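# How to care for a marble-pattern table top and keep it good for many years

I rent out a small guest apartment in Suksawat, and before that I worked in a canteen, so I have cleaned a lot of tables. Most of them were marble-pattern tops, because they look nice and they forgive many small sins. But they don't forgive everything. In this page I write down how I clean them, how I take out stains, and what I do with the colored edge, where the most problems begin.

The method is for tops with a printed or molded pattern and a sealed surface. If your table is real stone, please read the note near the end before you start, as some of these steps will harm it.

## What you need

- 2 soft cloths, one for washing and one for drying
- A bowl with 200 ml of warm water, and a little dish soap
- Baking soda
- An old toothbrush with soft hair
- A plastic scraper or an old bank card
- White vinegar (only for lime marks, see below)

You don't need a special spray. I bought a bottle of Harkance surface polish one time and it made the top shiny for one evening. After that every finger left a mark, and I needed a full morning to wash the polish off again.

## Step 1: Clear the top and look at it from the side

Take away the loose things and wipe off the crumbs with a dry cloth. Then bend down until your eyes are almost at the same height as the table, and look across it toward a window. From above, the pattern hides nearly everything. From the side you will find sticky rings, grease, and thin scratches.

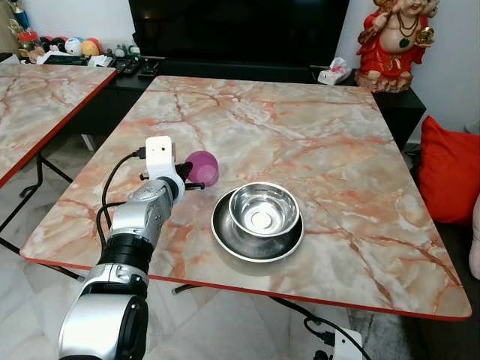

Touch the places that look dull. If your finger stops or pulls a little, it is dirt and it will come off. If the surface feels smooth but stays dull, it is wear, and no amount of washing will bring the shine back. It is good to know this early. I have seen people rub the same place for half an hour and make it bigger.

## Step 2: Wash with little water

Put three drops of dish soap into the warm water. Dip the cloth and squeeze it until it doesn't drip anymore. Wipe in long, straight lines from one side to the other, and not in circles. Circles move the grease around, and when it dries you can see each one.

Rinse the cloth, change the water, and go over the top a second time without soap. Many people skip this part. Soap that stays on the surface becomes a thin film, and the film catches dust, so after a week the table looks worse than before.

Dry immediately with the second cloth.

## Step 3: Take out the stains

Try always the softest method first.

**Tea, coffee and fruit juice.** Mix one spoon of baking soda with a few drops of water until it is like toothpaste. Put it on the stain and leave it for ten minutes. Don't rub while you wait. Then wipe it off with a damp cloth and repeat if a shadow stays.

**Oil and curry.** Use dish soap directly on the spot, without water, and spread it with one finger. Wait five minutes and wipe. The yellow color from turmeric often needs two or three days. Do the baking soda in the evening, leave the table near daylight, and the yellow gets weaker by itself.

**Lime marks from glasses and cups.** Mix one part vinegar with three parts water. Put it on a cloth, hold the cloth on the mark for one minute, and rinse well. Keep the vinegar away from metal parts.

**Ink and marker.** A little rubbing alcohol on cotton. Test first under the table or in a corner, and keep a window open.

**Glue and old tape.** Warm the place with a hair dryer on the low step, then push with the plastic scraper, almost flat. A metal knife will cut the pattern, and a cut in the pattern stays forever.

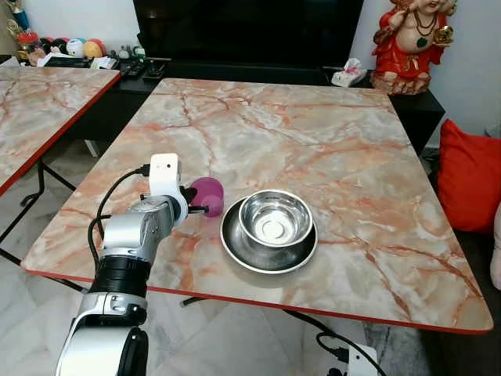 After any of these, wash the place with clean water and dry it. Vinegar or alcohol that stays behind keeps working on the surface also when you have gone to bed.

## Step 4: Clean the edge

The edge is where hands and sleeves touch all day. Many tables have a thin strip there in another color, and between the strip and the top there is a small gap. Dirt collects in it and makes a dark line.

1. Dip the toothbrush in soapy water and shake it once.
2. Brush along the gap, never across it.
3. Follow with the cloth over your fingernail to pull the dirt out.
4. Dry the edge well, also from below.

Check at the same time if the strip is still tight. Push it lightly with your thumb every hand's width. If it moves, mark the place with a piece of paper tape and continue. When the whole edge is checked, put a small amount of contact glue behind the loose parts, wait as long as the tube says, press, and hold it with tape overnight. I use the one from Rindine in the small tube, but any contact glue for plastic and wood is fine.

Please don't wait with this repair. When water goes behind the strip, the board inside can swell, and a swollen board can't be made flat again. I lost one table in this way and had to pay 68 for another, without the delivery.

## Step 5: Protect it in daily use

Hot pots are the biggest danger. The surface can take a cup of tea, but a pan directly from the stove may leave a white ring or a bubble, and it happens in seconds. Put a cork or wooden mat under it.

Metal dishes are the second thing. The bottom is often rough, and when it is pushed across the table it makes fine gray lines. Lift the dish — don't slide it. The gray lines are mostly metal that rubbed off, so try baking soda paste before you decide that it is a scratch.

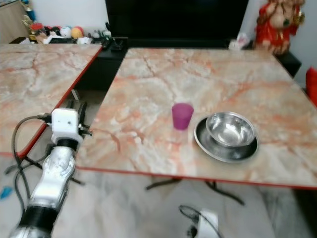
If two tables stand close together, leave a gap that is wide enough for your hand, or push them fully together with a strip of felt between. When they stand nearly touching, the edges hit each other each time somebody leans, and the corners break first.

Strong sun is slower but it also does harm. Reds and pinks in the pattern lose color before the grays do. Turn the table half around in March and again in fall, and it will fade evenly.

## A note for real stone

Don't use vinegar, lemon or any bathroom cleaner on real marble. The acid eats the surface and leaves a dull spot which only a stone worker can polish. Use only water with a very mild soap and dry it at once. If you are not sure what you have, look at the underside of the top. On a patterned board you will usually see plain board or a plain sheet, and on stone you see the same stone, only rougher.

## How often

| Task | When |
|---|---|
| Wipe and dry | After each meal |
| Full wash (Step 2) | Once a week |
| Edge with toothbrush | Once a month |
| Check loose strip | Every three months |
| Check screws under the top | Twice a year |

For the screws, turn them by hand and stop when you feel resistance. With an electric screwdriver it is easy to go too deep, and then the point comes up under the pattern as a small hill.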